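Our Thursday at the Kokitz open day in Cedadham

I'd been looking forward to this one for weeks, and it was well worth the drive! Three of us went over from the Femville workshop to find out what a first robot arm would cost us, and what we could try in simulation before spending a cent. The morning was all on screens, going from one simulated room to the next.
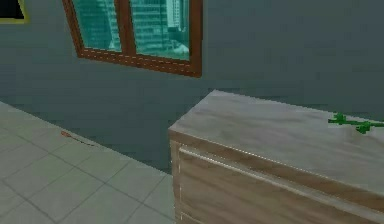

Should a small shop pay for simulation before it has an arm? I'd say try a short licence first, as it's the cheapest way to learn what reach you need.

That was my favourite part of the day, I think. You can change the job, change the layout, and find out early that the arm you had your heart set on is too short (ours was, by the sound of it). We went in with a budget for one arm and nothing else. Silly, really!

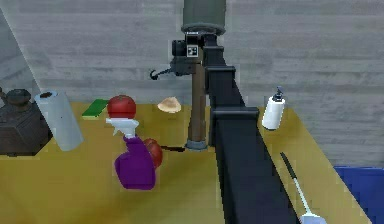

So the list got longer over lunch. Grippers are a separate line on most quotes, and so are mounting, guarding and training. The Lahtinen people were very patient with my spreadsheet and suggested keeping 10 per cent aside for spares. They also talked us through leasing over 3 years, and I liked that a lot more than I'd expected to. I've pencilled in $1,000 for the simulation trial and we'll look at the rest in June.

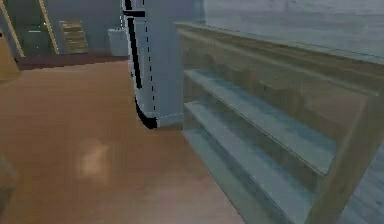
Another visitor reckoned we should get the service contract priced before the arm itself, as her shop had signed first and then had very little room to bargain. Good tip, and it's gone straight to the top of my list. The coffee was excellent too, and parking is free behind the hall if you get there before nine.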